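Cómo calcular el agua del arroz por absorción

El método de absorción consiste en cocer el arroz en una cantidad cerrada de agua, sin escurrir nada al final. Da un resultado repetible siempre que se separen dos magnitudes que las recetas suelen mezclar: el agua que absorbe el grano y el agua que se pierde por evaporación.

1. Pesar, no medir en tazas

Una taza de grano largo y una taza de grano redondo no pesan lo mismo. Trabaje en gramos y tare el recipiente antes de echar el arroz. Para las cantidades de esta página se parte de 600 g de arroz blanco en crudo.

2. Lavar y escurrir

Lave el arroz en agua fría, cambiándola hasta que salga casi transparente. Deje escurrir 5 minutos en un colador de malla fina. El agua retenida en la superficie cuenta: pese el arroz otra vez después de escurrirlo y reste la diferencia del agua de cocción. Es el paso que más se omite y el que explica buena parte de los arroces pastosos.

3. Fijar el agua de absorción

Para arroz blanco, el punto de partida es un peso de agua igual al peso del arroz en crudo. Esa proporción no cambia con el tamaño de la tanda. Lo que cambia es la evaporación, que depende del diámetro de la olla, del ajuste de la tapa y del tiempo de fuego — no de la cantidad de arroz.

4. Medir la evaporación de su olla

Ponga agua en la olla vacía, tápela, llévela a ebullición y manténgala a fuego mínimo el mismo tiempo que duraría la cocción. Pese antes y después. En la olla Hason de tapa de vidrio que uso para las pruebas, la lectura inicial del conjunto fue de 2,315 kg; la diferencia con la lectura final es el agua que hay que añadir a la del paso anterior. Anote el valor y repita la medida si cambia de tapa o de quemador.

5. Cocer y reposar

Lleve a ebullición, baje el fuego al mínimo y no destape. Una vez absorbida el agua, retire del fuego y deje reposar con la tapa puesta. El reposo iguala la humedad entre el fondo y la superficie. Después, remueva con una paleta desde abajo, sin aplastar.

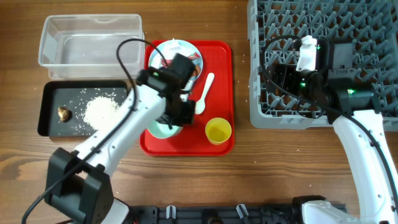
Alaoui escribe que con arroz integral la proporción de partida se le queda corta y el centro del grano sale duro, y pregunta si debe alargar el reposo o añadir agua.

Conviene añadir agua. El salvado frena la absorción y obliga a prolongar la cocción, con lo que aumentan las dos partidas del cálculo. Suba primero el agua de absorción en pasos pequeños y vuelva a medir la evaporación con el tiempo nuevo. Si modifica ambas cosas a la vez, no sabrá cuál de ellas ha corregido el defecto.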